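The Cable Station

Dirnus wanted 595 good examples of cable sorting by the end of April, and by the time I came onto evenings we had 400. My station was the one with the wood top and the two black arms. I sat a few feet away with the leader handles in my hands, and whatever I did, the arms did.

The three views went up on my monitor every time I pressed the pedal.
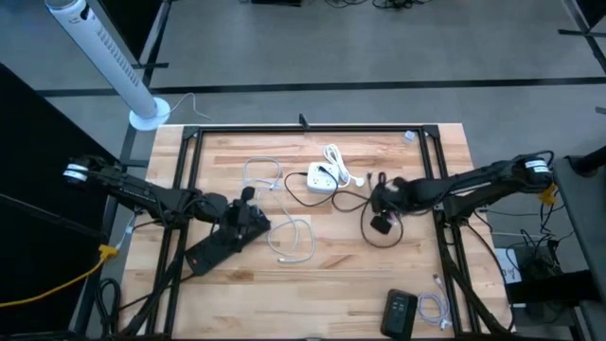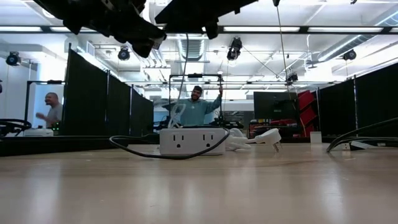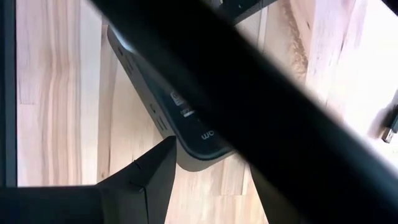

The job sheet said to pick up one cord, bring the ends together, lay it down in the bin area, and let go. A run could last no more than 2 minutes. If I dropped the cord I was supposed to pick it up again and keep recording, because Dirnus wanted the recoveries too. If I knocked something onto the floor, I marked the run as bad and started over.

I had come from Wullon, where I packed orders for six years. At Wullon they measured how fast I was. At Dirnus they measured how much I looked like myself from one run to the next, and I was not good at it. Some evenings I took a cord by the plug. Some evenings I took it by the middle and let both ends hang. The reviewer on the day shift left notes in the log. "Operator changes grip. Please choose one."

I chose the plug. I wrote PLUG on a piece of tape and stuck it to my left handle.

Around run 480 the first model came back from training. They loaded it at nine in the evening, when the other stations were shut down, and told me to keep my hands in my lap. The left arm went out over a white cord and stopped. Then it dipped, a small dip, maybe half an inch, and came up again before it went down for the plug.

I knew that dip. I do it when I reach for my keys, or for a cup in a dark kitchen. My mother did it with the salt. I had never noticed it in the handles.

"What's it doing?" the shift lead asked.

"Checking," I said.

She wrote down "hesitation" and asked if I could do the next batch without it. I said I would try. I did nearly 20 runs that night with my elbow pressed against the chair – clean, straight reaches, every one of them accepted. My shoulder hurt on the bus.

The next evening there was a new note in the log. The model trained with the straight runs was missing the plug more often. Please go back to the earlier style, it said.

I peeled off the tape, sat down, and pressed the pedal. The arm went out over the cord and dipped.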